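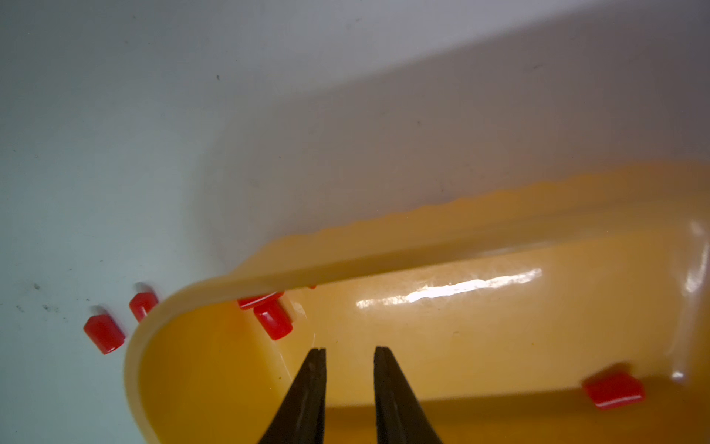 Figure 1. Shallow tray with red caps, two of them outside the rim.

3.2 Trays, small parts and the edges of containers

The second group of materials in the study consists of shallow trays used to hold small parts on a shared table. Drawers, lidded boxes and divided cases were treated in Section 3.1 and are mentioned here only where a comparison is needed. A shallow tray is taken to mean an open container whose rim is low enough for a person seated at the table to see the whole of the floor without standing. The definition excludes most kitchen trays with handles and the deep parts bins supplied to the Tiletar workshop, which participants consistently described as boxes.

Small caps were chosen as the main sorting material after the trials held in February. Beads had been used at first, but they travelled too far when dropped and several were lost under the shelving at Irkus. Paper clips caught on one another and were lifted in chains, so that a single movement could not be recorded as the moving of a single item. A cap lying on its side can still roll, though generally over a short distance, and a cap standing on its end stays where it has been put. Both positions were accepted as tidy. The instruction sheet asked only that every cap should finish inside the rim.

The wording of that instruction proved more difficult than expected. In the first version participants were asked to "put the caps away", and a number of them gathered the caps into a pile beside the tray and regarded the task as finished. The second version referred to the tray by name. The third, which was kept for all later sessions, read: "Please leave the caps in the tray." It made no mention of arrangement, and any grouping that appears in the records was therefore the choice of the person at the table.

Items resting against the outside of a container gave the coders the greatest trouble. As Figure 1 shows, a cap may be partly tucked against the outer edge of a curved rim, and from some seats such a cap is easily taken for one that has been put away. Danuta Nowakowski, who prepared the coding guide, proposed that an item be counted as outside if any part of it touched the table. The rule was adopted for caps and later extended to pens and clips. It was not applied to cloths or papers, which often hang over an edge and which most participants considered to be in the tray so long as the greater part was.

Corners also deserve a note. The trays from Czerwiński had square corners in which small items became lodged, and participants tended to leave them there. Rounded corners were preferred in the interviews, chiefly on the ground that a finger could follow the wall all the way round. Translucent plastic received mixed comments. Some participants liked being able to see through the side, while others found the reflections on a glossy floor tiring under the ceiling lights and turned the tray until the brightest patch had moved away from them.

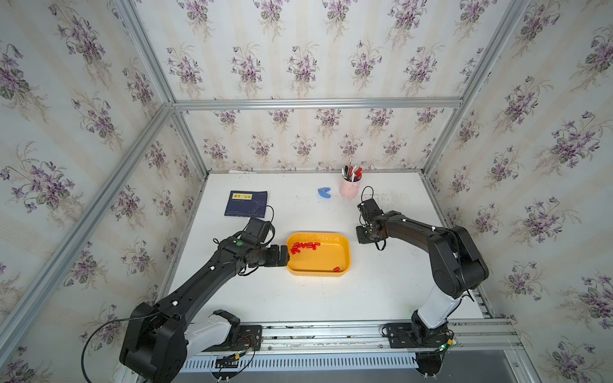
The table setting was kept plain but was not cleared entirely. Earlier studies of tidying have often used a bare surface, which participants in our own preliminary interviews found unlike any desk they worked at. A few ordinary articles were therefore allowed to remain towards the back, where they could be seen without taking up the space needed for the task. A pink pen holder filled with assorted pens stands there, with a small blue object and a dark navy booklet further to the left. The tray was placed near the centre of the table so that neither side was favoured. None of the articles at the back belonged to the task, and the coding guide directed that they be disregarded unless a participant used one of them to hold a cap.

The patterned wallpaper, with its clusters of violets on a pale ground, was retained throughout. Plain boards had been considered, but the comments collected at Jelell suggested that people were less at ease facing a blank surface, and the paper did not interfere with the identification of red items on a white table. Participants rarely mentioned it after the opening minutes. Two asked where it could be bought.

Each session was limited to 30 minutes, including the reading of the instruction sheet. Most of the remaining time was given to conversation - the moving of the caps is a brief matter, and the interest lies in where people stop and what they consider finished. Notes were made by hand and transferred to the coding form on the same day. The form has separate entries for items inside the tray, items outside it and items whose position was disputed. Disputed items were discussed by both coders and, where no agreement was reached, left in the third category. They are reported separately in Section 4.

A point of terminology should be recorded. The word "scattered" was used in the first draft of the guide for any cap lying apart from the others. It was withdrawn on 2023-03-02 and replaced by "separate", as a cap resting alone on the floor of the tray is tidy under the rule given above, and the earlier word had led one coder to mark such caps as unfinished. The affected forms were read again and corrected before the totals were drawn up. Forms completed at Tiletar after that change use the new term only.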